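Recipes should state the strength of the drink

Most published recipes for cold mixed drinks give a list of ingredients, a method and a number of servings. Very few give the alcohol content of the result. I think this is a fault in the recipe, in the same way that a cake recipe without a tin size is faulty, and it is easily put right.

The calculation needs no equipment. Multiply the volume of each alcoholic ingredient by its strength, add the results, and divide by the total volume of the drink. The answer is the strength of the drink before ice.

Take a jug for a party made with 1500 ml of white wine at 12 per cent, 250 ml of elderflower cordial and 250 ml of soda water. The total is 2000 ml. The wine carries 180 ml of pure alcohol, so the jug stands at 9 per cent. Now bring the jug up to 3000 ml with another litre of soda. The alcohol is unchanged and the strength falls to 6 per cent. Both versions are sold to the reader as a light summer punch, and a glass of the first contains half as much alcohol again as the same glass of the second.
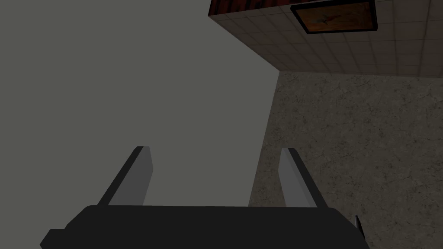 The usual objection is that ice makes the figure meaningless. Ice does change it, but only in one direction, and a recipe can say so. "9 per cent before ice" is a clear statement. The reader who leaves the jug in the sun for an hour will end up with something weaker, and will know where it started. The cook who freezes the fruit and adds no ice will stay near the stated figure for longer. Either way the number is of use.

A second objection is that measures at home are loose. Some are. A "glug" of brandy cannot be entered in a sum, and I would remove the word from any recipe meant to be followed. A bottle of wine, on the other hand, has its volume and strength printed on the label, and most jug drinks are built on whole bottles. The main term in the calculation is therefore known quite well. The error comes from the spirits, where a careless pour matters most, and this is an argument for measuring the spirits.

I keep my own drinks recipes in Sendeck, a plain recipe database with a field for notes and a field for yield. It has no field for strength. I put the figure in the notes, in the same position each time, so that it can be searched. Tarance, which I used before, will scale quantities up and down but treats a litre of gin and a litre of lemonade as the same sort of thing. When a recipe is scaled and every quantity is changed by the same factor, the strength holds. When a cook doubles the wine and leaves the juice alone, as people do when the juice runs out, it does not, and neither program says anything.

I went through the drinks section of the Fashola collection in November to see how common the omission was. It holds 224 recipes, counting the hot ones. Strength is given for the bottled liqueurs, where the maker had to think about keeping qualities, and hardly anywhere else. Several of the fruit cups call for a fortified wine topped with sparkling wine, so that the mixer is itself alcoholic. These are the cases where a reader guessing by taste will guess low. Sugar and cold both hide alcohol, and a fruit cup is served with plenty of each.
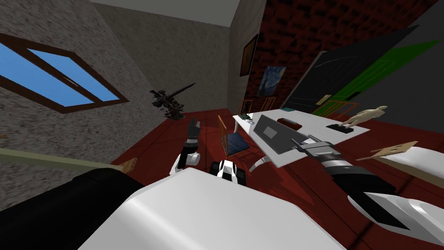
Soaked fruit deserves a line of its own. Peach or melon left in spirit overnight takes some of it up and gives up juice in return. The total in the jug is the same, but it is no longer evenly spread, and whoever is given the spoonful of fruit at the bottom gets more than their share. The sum cannot deal with this. A sentence in the method can: state that the fruit is strong, and serve it separately if children are at the table.

The Clunska recipe template, which a number of small food sites have adopted, has a line for calories and a line for preparation time. Preparation time is mostly fiction, in my experience, and it is still printed at the top of every page. A line for strength would be more accurate than either of them and would take less work to fill in. It should sit beside the number of servings, together with the size of the serving, as a strength without a glass size tells a guest only half of what they need.

I would round to the nearest whole per cent. Decimal places suggest a control over the pour that no kitchen has. For drinks under 1 per cent I would write "under 1 per cent" and avoid "alcohol free", which should be kept for recipes with no alcohol in them at all, bitters included.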